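Kemenano to publish Vasness, a tabletop wargame of river crossings, in July

STIMURVILLE - Tabletop games publisher Kemenano will release Vasness, a two-player miniatures wargame set during a fictional eighteenth-century river campaign, in July. The boxed game will be sold through independent hobby shops and from the Kemenano website.

Vasness is played in turns driven by a shared deck of order cards. Each player commands a small army of foot, horse and guns, and has to get it over a river, or stop the other side from doing so. The rules run to 48 pages, with a separate reference sheet for each player. Most games take an evening, and the shorter scenarios can be played twice in that time.

The box holds over 400 card and wooden pieces, the order deck, dice, two reference sheets and a scenario book. The river comes as a set of double-sided card sections which can be laid out on any table or cloth. Players who already own painted figures in any of the common scales can use them in place of the pieces in the box, and the rules give base sizes and ranges for this.

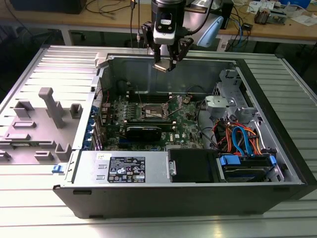 Do players need a particular size of table?

A table of 6 feet by 4 is enough for every scenario in the book, and the three starter scenarios fit on a kitchen table.

The rules were written for club nights, where players may not have read the book beforehand. A unit's strength, morale and movement are printed on its own card, so there is little to look up during play. Artillery has been kept simple. A battery either fires or moves, and a battery caught in the middle of a ford can do neither until it reaches a bank.

Fords and bridges are the main feature of the game. Units in the water lose their formation and must spend an order card to recover it on the far side. Bridges can be damaged, repaired or held, and engineers may build a temporary crossing if they are left alone for long enough. Weather cards can raise the river part way through a game and close a ford that was open earlier.

The scenario book also includes a linked campaign, the Kazmi Campaign, in which losses and captured crossings carry over from one battle to the next. It can be played by two people over several weeks or shared between members of a club. A blank campaign map is printed at the back and may be photocopied.

The first print run is 4,000 copies. Of these, 2,000 have been set aside for shops, with the rest sold direct. Shops wishing to stock the game or hold a demonstration evening can ask for a trade pack, which includes one open copy of the game and a poster.
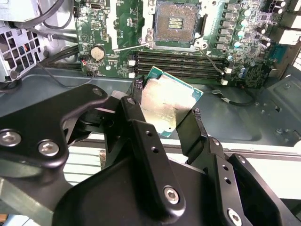

Availability

Vasness will be on sale from July. The starter rules will be free to download from the Kemenano website before release, together with printable unit cards for the three starter scenarios. Spare order decks and river sections will be sold separately later in the year.

About Kemenano

Kemenano publishes historical and imagined-history wargames from its office in Stimurville. Its games are written for clubs and home players.

Press and trade enquiries should be sent through the contact form on the Kemenano website. Review copies are available on request.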